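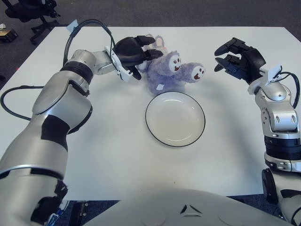

Purple plush and the rimmed plate, white table.

Shelf three of the toy cupboard is finished, and the purple one was the last item on it. It has fuzzy lavender fur and two white faces, each with an open red mouth. I have entered it as one toy. The label is stitched to the lower part of the body, so I did the bottom first.

Method for long-pile plush, as it stands after 64 toys:

Read the label before anything else. If it permits surface washing only, believe it. Mix 5 ml of wool detergent into a liter of lukewarm water, whip it, and use the foam. The water underneath stays in the bowl. Work with the pile using a soft nail brush, then wipe with a damp white cloth until the cloth comes away clean. Colored cloths can bleed, and you will not see the dirt on them.

Felt and printed faces get a cotton swab, very little foam, no rubbing. Red goes last.

Dry flat on a rack, turning every few hours. A hair dryer on cool is acceptable. On warm, the tips of synthetic fur curl and stay curled. I lost the tail of a fox to this in June. Comb with a metal pet comb once fully dry.

The plate is from the Ekness set, white with a thin black rim. I use those for small parts: loose eyes, buttons, the ends of thread. The shallow well keeps things from rolling and the white makes a black bead easy to find. A saucer is too small and a bowl hides things against the side.

Storage is in the Adora boxes, lid on, one silica gel packet per box. Weight of the purple toy before cleaning was 284 g. I weigh again after drying, and if the figure is higher by more than a couple of grams it goes back on the rack for another night.

Shelf four is mostly short pile and should go faster. I still need a finer comb.

Posted 3/3/20 in Household, Textiles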